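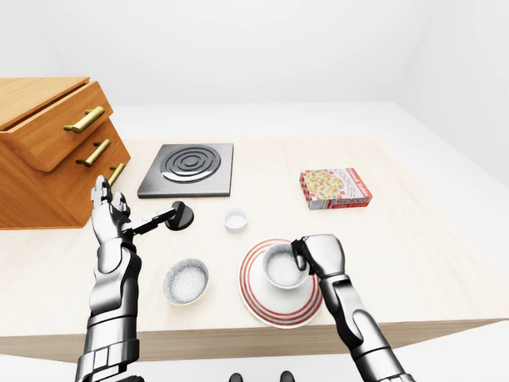 Re: [plakgate-home] Receipts, how long do you keep them?
2 min read

Hanan Twal wrote:
> I have every grocery receipt from the last three years in a shoebox
> and the lid no longer closes. My sister says burn them. The Rajput
> toaster died in November and I could not find the one receipt I
> needed, so the box has failed at its only job. What do the rest of
> you do?

Hanan, your sister is right about the groceries. Three years is 1,095 days, and I doubt you have wanted to return a cabbage on any of them.

I used to be worse. When we moved out of the Wovavton place I had roughly 1,000 slips of paper in a suitcase, most of them faded to blank. I carried blank paper up two flights of stairs and felt responsible the whole way.

What I do now is dull. Anything that plugs in or came with a warranty gets its receipt stapled to the front of the manual. I write the store and the month on the manual in pen, as the ink on those slips gives out long before the toaster does. Taxes go in an envelope, one per year. Food, gas and parking go in the recycling once the card statement matches. If I spent under $20 and it wasn't for work, I don't even take the slip. 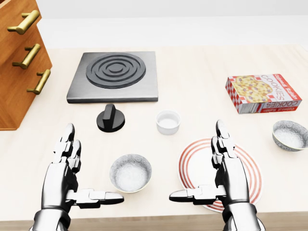

Where you keep the survivors matters more than people on this list like to admit. A shoebox is one big hole, and you only ever see the top inch of it. I'd go for drawers, and few of them. Three, with a handle on each, like the wooden unit in the corner there, would hold any sane household: one for warranties, one for taxes, one for things you're still arguing with a store about. My third drawer is mostly Sinamex, who have owed me a lamp shade since spring and write me lovely emails about it.

As for the toaster, try your bank before you give up. Mine let me search old purchases by store name, and a printed statement was good enough for the last shop I pestered. Take the dead toaster with you and put it on the counter. They want it gone.

I'm keeping the suitcase, by the way. It has manuals in it.

Contact the list owner | © Plakgate Home List | Back to top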